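## 4. Preparação e arranque da linha de encapsulação Orna

Esta secção aplica-se à encapsuladora rotativa Orna instalada em salas de enchimento de cápsulas moles. Pressupõe que a montagem mecânica (secção 2) e a ligação aos circuitos de água refrigerada e ar comprimido (secção 3) estão concluídas e assinadas no registo de instalação.

Revisão técnica do texto: Remedios Valcárcel. Versão em vigor desde 30/08/2018.

### 4.1 Condições prévias

Antes de ligar o quadro principal, confirmar:

- humidade relativa e temperatura da sala dentro dos limites indicados na ficha do produto a encapsular;
- tanque de gelatina Grollora com certificado de limpeza válido;
- jogo de matrizes e bloco injetor com o mesmo número de conjunto gravado;
- óleo lubrificante de grau alimentar no reservatório superior, entre as marcas MIN e MAX;
- cesto de aparas vazio e encaixado no suporte.

> **Nota:** os conjuntos de matrizes são retificados aos pares. Uma matriz esquerda de um conjunto não trabalha com a direita de outro, mesmo que a cavidade tenha a mesma forma e o mesmo volume nominal.

### 4.2 Montagem das matrizes

1. Rodar o seletor para **MANUAL** e retirar a chave.
2. Limpar os veios com pano sem fibras humedecido em álcool. Deixar secar.
3. Introduzir a matriz esquerda (marca L) até ao batente.
4. Introduzir a matriz direita (marca R). Não apertar ainda.
5. Alinhar as duas linhas de referência na face frontal, com a lupa fornecida no estojo de ferramentas.
6. Apertar os parafusos de fixação em cruz, em duas passagens.
7. Rodar o conjunto à mão, uma volta completa. As cavidades devem coincidir em toda a volta.

**CUIDADO – Não aproximar as matrizes sob pressão sem fita de gelatina entre elas.** O contacto metal com metal danifica os rebordos de corte e obriga a nova retificação do conjunto.

### 4.3 Bloco injetor e bomba doseadora

1. Suspender o bloco injetor no braço de elevação. O bloco deve ficar em posição alta até ao passo 4 da secção 4.5.
2. Ligar o cabo de aquecimento e a sonda de temperatura. As fichas têm chaveta e entram numa só posição.
3. Ligar os tubos da bomba pela ordem gravada no coletor, da esquerda para a direita.
4. No painel, abrir **Dosagem > Conjunto** e introduzir o número do jogo de matrizes. O conjunto padrão entregue com a máquina tem o número 1223.
5. Introduzir o peso de enchimento pretendido, em miligramas. O conjunto padrão aceita valores entre 400 e 900.
6. Purgar o ar com a função **Purga**, recolhendo o líquido em recipiente identificado. O produto purgado é rejeitado e não volta à tremonha.

> **Nota:** em suspensões com cera ou lecitina, manter o agitador da tremonha ligado durante a purga. Com o agitador parado, o peso das primeiras cápsulas fica fora de tolerância.

### 4.4 Alimentação de gelatina

1. Ligar as mangueiras aquecidas do tanque Grollora às duas caixas de espalhamento.
2. Selecionar a receita de temperatura. Aguardar que os indicadores de mangueira, caixa e tambor fiquem todos verdes.
3. Abrir a válvula de fundo do tanque um quarto de volta.
4. Pôr os tambores de arrefecimento em rotação à velocidade mínima.
5. Abrir as lâminas das caixas até obter fita contínua e sem bolhas.
6. Medir a espessura em três pontos de cada fita (margem esquerda, centro, margem direita) com o comparador. Registar no impresso de lote.
7. Corrigir a abertura da lâmina no lado em que a leitura difira do valor da receita. Repetir a medição após cada correção.

**AVISO – Superfícies quentes.** As caixas de espalhamento e as mangueiras mantêm-se quentes durante quase 6 horas depois de desligado o aquecimento, conforme a carga do tanque. Usar luvas térmicas em qualquer intervenção nesse período. 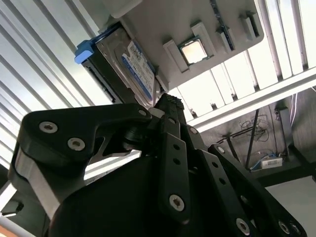

### 4.5 Arranque

1. Passar as duas fitas pelos rolos de óleo e conduzi-las entre as matrizes.
2. Guiar a rede de aparas até aos rolos de tração e daí ao cesto.
3. Aproximar as matrizes com o volante de pressão até a fita ser cortada de forma limpa. Não exceder a pressão indicada na receita.
4. Baixar o bloco injetor sobre as fitas. Aguardar a temperatura de selagem.
5. Ativar a dosagem com a alavanca **INJ**.
6. Recolher uma fila completa de cápsulas, identificando a posição de cada uma.
7. Verificar a costura ao microscópio e pesar individualmente o conteúdo. Se uma posição falhar, levantar o bloco e consultar a tabela 4.6.
8. Com resultados conformes, abrir a comporta para o tambor secador Henare e passar o seletor a **AUTO**.

As cápsulas produzidas antes do passo 8 são rejeitadas e contabilizadas na reconciliação do lote.

### 4.6 Anomalias frequentes no arranque

| Sintoma | Causa provável | Ação |
|---|---|---|
| Costura aberta | Bloco abaixo da temperatura | Aumentar um grau, aguardar, repetir amostra |
| Cápsulas presas à rede | Pressão insuficiente nas matrizes | Ajustar o volante dentro do limite da receita |
| Bolha de ar visível | Purga incompleta | Repetir 4.3, passo 6 |
| Peso irregular numa só posição | Obstrução no canal do injetor | Parar, desmontar e limpar o bloco |
| Fita enrugada | Tração desigual | Verificar os rolos de óleo e a guia lateral |

Se a anomalia persistir após duas correções, parar a linha e contactar a assistência Bellia (Delwyn McAlister, mecânica; Kylie Ormsby, dosagem e software), indicando o número do conjunto de matrizes e a receita ativa. Os parâmetros de secagem constam da secção 5.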